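Drevari Children's Resale — Back Room Safety Checklist, with Comments
Wuvuvau branch. Walked 7th September.

Accept cookies to keep reading. Manage settings

1. Exit door clear inside and out. OK. Opens fully, latch catches.

2. Fire extinguisher charged, tag current. OK. Needle in the green. Tag runs out in October, so book the service now.

3. Aisle width between racks. NOT OK. We want 36 inches and the one by the hanger bins is well short. Move the end rack to the wall.

4. Sorting tables steady and wiped down. OK. Wipe again between donation bags.
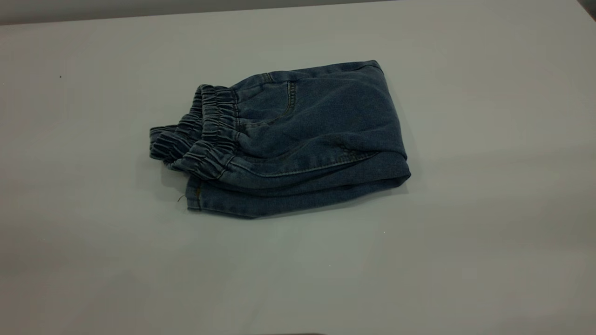

5. Steam press. Cord good, plug good, auto shutoff works. The heat guard has one loose screw. Tighten before next use — hand tight is not enough.

6. Ladder. Feet worn on one side. Tagged out. Replacement is the Rirer 4 step, order no. 922.

7. Small parts check on kids' clothes. Pull test on snaps, buttons and zipper pulls. Drawstrings at the neck come out of anything in toddler sizes. Bin 488 was put out without a check slip. Pulled back and checked, no problems found.

8. Tagging guns. Needles capped when set down. One was left uncapped on the shelf. Second time this year.
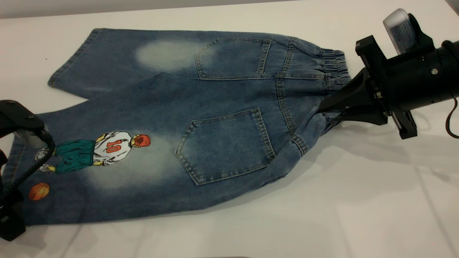

9. Box cutters back in the rack at close. OK.

10. Emergency lights. Held the test button for 90 seconds. The one over the restroom went dim halfway. Needs a battery.

11. First aid kit. Low on small bandages and out of burn gel. The Eglītis kit refill has both.

12. Floor. Mat at the back door curls at the corner. Tape is a trip hazard too once it lifts — get a new mat.

Result: pass with repairs. Items 3, 5 and 6 get fixed first. Initial each line when done and leave the sheet on the clipboard by the time clock.

3 shares | 2 comments

Contact us | Back to top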